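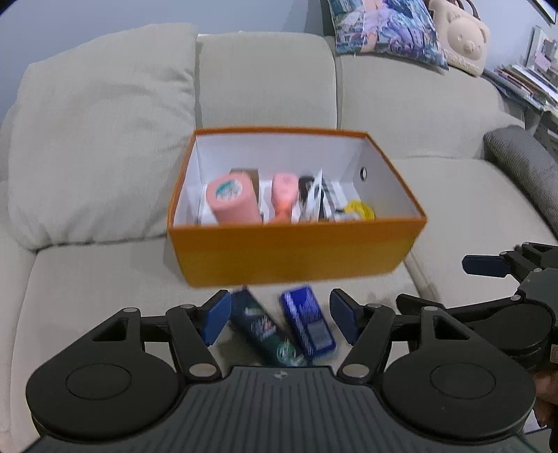

Orange box on the couch, two packs still on the seat

Search this forum Search Advanced

ornach_nights
So Akitbridge is putting sorting arms on our returns line and I'm kind of thrilled?? We've been picking mixed boxes by hand forever, 600 on a good shift. Small stuff, tubes, packets, whatever people throw in. My wrists are done. They're moving me to teaching the arms and I can't wait!

kemppainen_fan
Congrats! We did this at Skasturow in March. I went from packing to fixing bad picks and I love it, I learn something every day. Soft packets are still a pain though, we get those by hand.

57boxes
Glad you two are happy. At my place the line went from 300 to 1,000 a shift and the people left on it only get the weird items. All the easy ones are gone, and those were my breathers.

ornach_nights
ok that's fair, I hadn't thought about the breathers. Did you ask for rotation?

57boxes
Asked. Still waiting. Get yours in writing before the arms go live.

kemppainen_fan
We swap every two hours and it makes a huge difference. But I don't agree the weird items are the bad part, for me that's the fun bit (give me a lumpy roll over a stack of flat boxes any day)

57boxes
You can have mine then

ornach_nights
Asking my lead about rotation tomorrow, will post what she says!

We use cookies to keep you signed in. Accept Manage settings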